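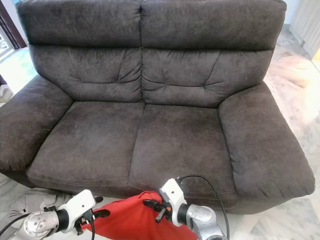
## Thread: Club football streaming delay, 1080p vs 720p — is the lag on the service or on my end?

**pisow_end** — 1/7/26

Watching the Hiltwood matches through the league's own stream. The picture sits well behind the radio call. I timed it against the referee's whistle at kick-off and again after half-time and got the same offset both times, so it isn't drifting. Wired connection, router restarted, TV app current. Is this a buffer setting or is it baked in at the encoder?

**S_Prokopenko**

A constant offset points upstream. If your network were the bottleneck you would see the gap grow after each stall, then jump when the player catches up. Segmented streams are cut into chunks and most players hold several before they start. Longer chunks, longer delay. You can't change chunk length from the couch.

**ardalan.k**

Partly agree. The player decides how many chunks it holds, and TV apps are conservative. Try the same match in a browser on a laptop, same network, and compare. On mine the browser is ahead of the TV by a full throw-in.

**pisow_end**

Will try the laptop for the Urbonaitė Cup replay. Resolution has no effect, for what it's worth. I forced 720p for the whole second half and the whistle offset stayed put.

**Godelieve B**

Resolution won't do it unless your bandwidth is marginal. Check whether the TV has motion smoothing on as well. That adds processing time, though nothing on the scale you describe. Game mode bypasses most of it and the colours look flatter. 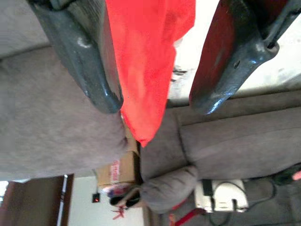

Also check the audio path. If you run sound through a receiver, the TV may be holding the video back to match it. Set the sync adjustment to zero before you measure anything, otherwise you're timing two devices at once.

**pisow_end**

No receiver, TV speakers only. Motion smoothing was on. Turned it off and couldn't measure a difference with a stopwatch.

**S_Prokopenko**

You wouldn't with a stopwatch. It's a fraction of a second.

**anouk_d**

Has anyone considered that the radio is simply the wrong reference? The Ukville station broadcasts on analogue with next to no delay. Compare with free-to-air digital and the stream looks far less bad. I don't see the point of chasing it. Mute the radio and turn off score alerts.

**ardalan.k**

The point is that half of us prefer the radio commentary. The stream has one caller and he loses track of the offside line every week.

**anouk_d**

Then delay the radio. Any audio editor with a live monitor function will do it, or a phone app with a time-shift slider. Easier than bringing the video forward.

**Godelieve B**

Seconded. I've used a delay line on the radio feed since November. Procedure:

1. Start both feeds before kick-off.
2. Note the whistle on each.
3. Enter the difference in milliseconds. Mine started at 2000 and needed more.
4. Recheck after half-time — the stream sometimes reconnects on a different offset.

**pisow_end**

Step 4 contradicts what I measured, but I only have one match to go on. What do you use for the delay?

**Godelieve B**

Free audio software on an old laptop, line out to a small speaker. Radio into the mic socket. The noise floor is poor and perfectly adequate for football.

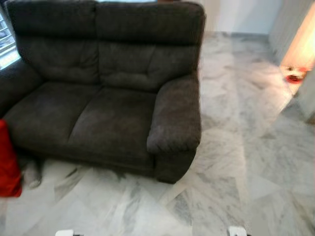

*The two-seater at our place, dark grey upholstery.*

**S_Prokopenko**

A mic socket on a line-level source will clip. Pad it or drop the output on the radio.

**Godelieve B**

Radio is at 20 per cent volume. No clipping on the meter.

**ardalan.k**

Back to the original question. Pisow, if the laptop browser is ahead of the TV, it's the app's buffer and you can cast from the laptop by cable. If they match, it's the encoder and Anouk's method is your only option.

**pisow_end**

Understood. I'll run both side by side on Saturday and post the numbers.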